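The Last Bus to Addale

The bus to Addale leaves Rimutbridge at half past four in the winter, and the November I was fourteen I ran for it in my basketball shoes, which we were absolutely not allowed to do. Outdoor grit ruins the soles. Our coach could spot one pebble in a tread from across the gym! But my street shoes were at the bottom of my bag, under my uniform and two peanut butter sandwiches, and the Vachon Lines driver already had his hand on the door lever.

I made it. Everybody cheered, even the girls who didn't like me much.

I have to tell you about that bus, because I loved it almost as much as I loved the game. It had brown seats with the stuffing coming out in little yellow curls, and a heater that only worked over the back wheels, so the back seats were for seniors and the rest of us wore our coats. The road went up past the quarry and along the reservoir, and if the sky was clear you got the sunset twice, once over the hill and once in the water. I have been on much better buses since then. I have never been on one I was happier to catch.

We were playing Gavthorpe, on a neutral floor, for the right to go to the state tournament. Rimutbridge had not been since my mother was in school. Gavthorpe went every year, the way other people go to the beach. They had warm-up jackets with snaps all the way down the sleeves, and when they ripped them off all together it sounded like a flock of birds going up. We had sweatshirts. I thought the snaps were the most wonderful thing I had ever heard and I hated myself for it.

I was the last one off the bench, and I mean that I sat at the far end next to the water cooler. My job was cups. I was very good at cups.

"You're going to play tonight," our center told me in the locker room. She was lacing up, and she didn't look at me when she said it.

"How do you know?"

"I had a dream. You were in it and you were terrible, but we won."
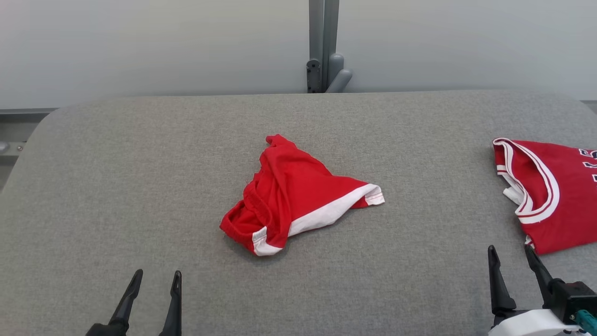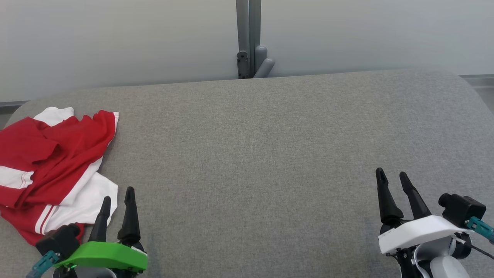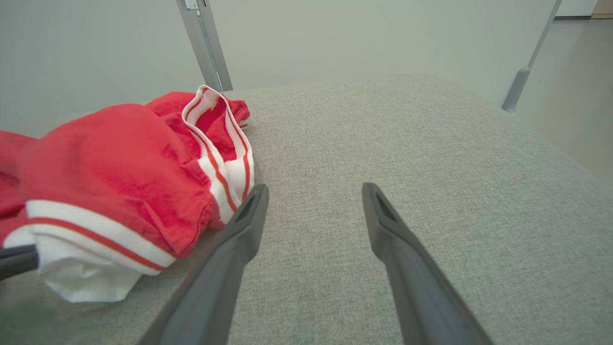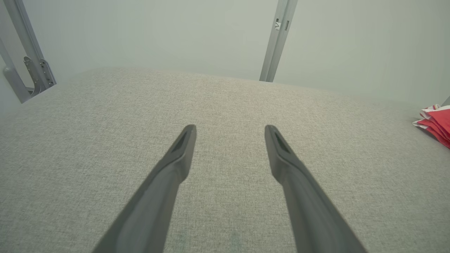

Red and white on gray, first three pictures.

The gym at Addale held more than 218 people that night, which I know because that was the number on the fire sign by the door, and there were boys sitting on top of the fire sign. The noise had a floor and a ceiling to it. You could lean on it! Somebody's grandfather had brought a cowbell and somebody else's grandfather had brought a bigger one, and they sat across from each other and argued in cowbell for the whole first half.

We were down by nine, then by four, then up by one, and then our best guard went over on her ankle and I heard my own name come out of the coach's mouth. I still had a sleeve of paper cups in my hand. I put it down on the chair very carefully, as if it might wake up.

I would love to say I was a revelation. I threw my first pass directly to a Gavthorpe forward, who looked so surprised that she traveled. I threw my second one to our center, who caught it with one hand over everyone's head and laid it in off the glass, and she came back up the court laughing at me, really laughing, with her mouthguard hanging out.

"Terrible!" she yelled. "Keep going!"

So I kept going. I waved my arms. I dived for a ball that was already out of bounds and slid into the smaller cowbell. With seconds left the score was tied at 68, and their tall girl went up for the shot that would have finished us, and I jumped as high as I have ever jumped at anything. I didn't touch the ball. I think my fingers might have bothered the air near it. It rolled around the rim and dropped off on our side, and our center had it, and then she was running and the whole gym was standing up.

Seventy to 68.

We sang all the way home. The driver turned off the inside lights when we got to the reservoir so that we could see the stars, and for once the seniors let me sit in the back over the warm wheels, squashed between two of them with my feet tucked up on my bag. My soles were full of quarry grit. I picked it out a piece at a time in the dark and put it in my coat pocket.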